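Wirnell Underbed Storage Drawer on Castors, Large, Charcoal

Product code: ZL-5 large
Sold individually
Free pick-up from our Flommont showroom

If your house is anything like ours, the space under the bed is where things go to be forgotten (the spare doona, the beach towels, one half of a pair of ugg boots). We've been selling the Wirnell drawer for a good while now and it's still the one we point people to first, mainly because it rolls out without a fight and it's low enough to get under most of the older bed frames we see. It's a big, shallow drawer with a zip-off cotton cover, and it comes in charcoal, oatmeal and a lovely soft eucalypt green that we can never seem to keep on the shelf!

The large size is 100 cm long, so it suits a queen or king, and you can fit two of them end to end on most king beds if you don't mind a little bit showing at the foot. Please do get down on the floor with a tape measure before you order. We know it's a nuisance, but slats and centre legs are sneaky things, and you want to measure from the floor to the lowest part of the bed rather than to the side rail. You'll need 18 cm of clearance for the large, and a touch more if you've got thick carpet, as the castors sink in.

The castors themselves are soft rubber and they swivel, so you can bring the drawer out at an angle if the bedside table's in the way. They're kind to floorboards and they do very nicely on low-pile carpet. On a deep shaggy rug they'll be hard going, and we'd suggest our Gautier canvas bags for that, which have handles at both ends and simply slide. 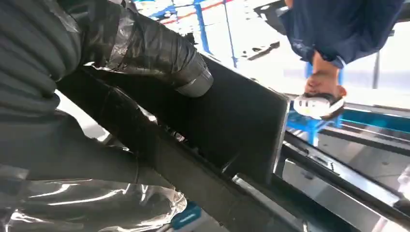
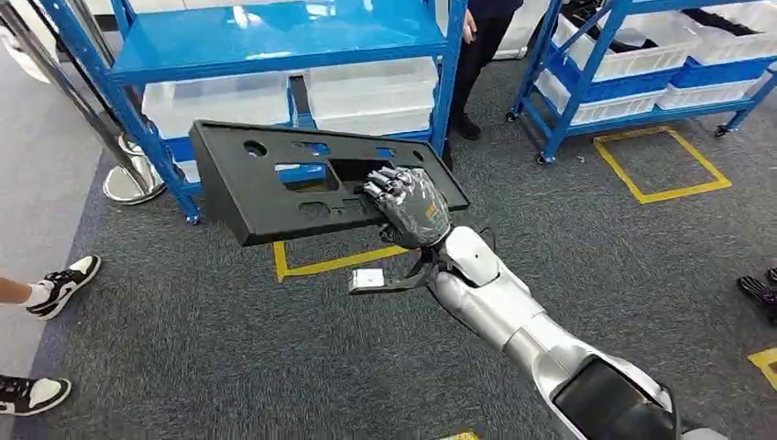

A word about the cover, as it's the thing we get asked about most. It zips right around three sides and folds back on the fourth, so you can get at the front half without undoing the lot. It's a tightly woven cotton and it keeps dust off beautifully, but it isn't airtight, and we like it that way for woollens and bedding that need to breathe. Pop a lavender sachet or a few cedar balls in if moths are a worry at your place. You can wash the cover in cold water on a gentle cycle and dry it flat in the shade. Please don't put it in the dryer, or you'll have a very neat cover for a slightly smaller drawer.

What will it hold? A queen-size winter doona and a couple of blankets, folded reasonably well, or a season's worth of jumpers with room for scarves down the side. Kids' blocks and train tracks go in happily too, and plenty of our customers leave the cover off for that and let the little ones roll it out themselves. The recommended maximum load is 12 kg, so it's best not to fill it with books.

Specifications

Length: 100 cm
Width: 60 cm
Height including castors: 16 cm
Maximum load: 12 kg
Castors: four, swivel, soft rubber
Cover: cotton, removable, cold gentle wash
Colours: charcoal, oatmeal, eucalypt
Assembly: castors press in by hand, no tools needed

Delivery and returns

We post Australia-wide, and orders usually leave us within 5 working days. The drawer comes in a flat carton that's a bit too long for most letterbox shelves, so do give us an address where someone's home, or add a note telling the courier where it's safe to leave it. If you've changed your mind, or you've measured and it's just that smidge too tall, send it back unused within a month and we'll happily refund you or swap it for the smaller size.

Goes well with

Zalline vacuum storage bags, pack of 5
Gautier canvas blanket bag
Wirnell divider set for large drawer
Wirnell spare castors, set of four

The eucalypt is out of stock until August. You're welcome to leave your email with us and we'll send you a note when it's back on the shelf.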